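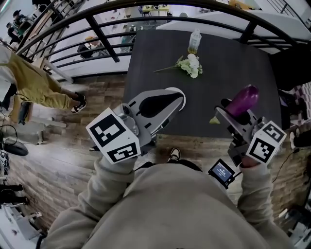

Do I need to salt aubergines before I roast them? My nan always did and left them in a colander for ages, but it adds the best part of an hour to tea and I've got hungry kids.

Posted by Lekness in Cooking & Kitchen, March

Eliseo Figueroa
Modern ones are hardly ever bitter, so for roasting you can skip it. I gave up salting years ago and my lot haven't noticed. Cut them into chunky pieces, bigger than you think because they shrink like mad, toss them in plenty of oil and get them into a hot oven, 200 fan if yours is as feeble as mine. Mine take nearly 40 minutes and I turn them once. Don't pile them up or they go grey and sad, use two trays if you have to. Salt them when they come out.

The one time I still do it is for frying, as it seems to stop them drinking the whole bottle of oil. Half an hour with a good sprinkle of salt, quick rinse, then squeeze them in a clean tea towel (an old one, it stains). If you buy big old ones with loads of dark seeds, those can be a bit bitter, so I go for smaller ones that feel heavy and have tight skin. There's a stall on Velelwood market that does lovely ones and lets you pick your own.

Lozano
always salt. my mum would haunt me

Ezequiel Tovar
I'm with Eliseo on roasting, but I'd brush the oil on instead of tossing. If you pour it in the bowl the first 6 pieces soak up the lot and the rest get none, and then you pour more in, and you end up with greasy bits and dry bits on the same tray. I've got a silicone brush and do both sides, takes a minute.

Also, if you're really short of time, put the pieces in the microwave on a plate with kitchen roll under them for a few minutes first. Sounds grim, works a treat! They go a bit floppy and then brown much faster in the oven. I do this for moussaka now and wouldn't go back.

Comments (3)

Lekness: Thanks all, did them at 200 without salting and they went down well, even with the fussy one. Will try the microwave thing next.

Trustano: How much oil is plenty? I'm trying to cut down.

Eliseo Figueroa: @Trustano I use three tablespoons for two aubergines, but try Ezequiel's brush and you'd get away with less.

Contact us | Copyright Velelwood Community Help | Back to top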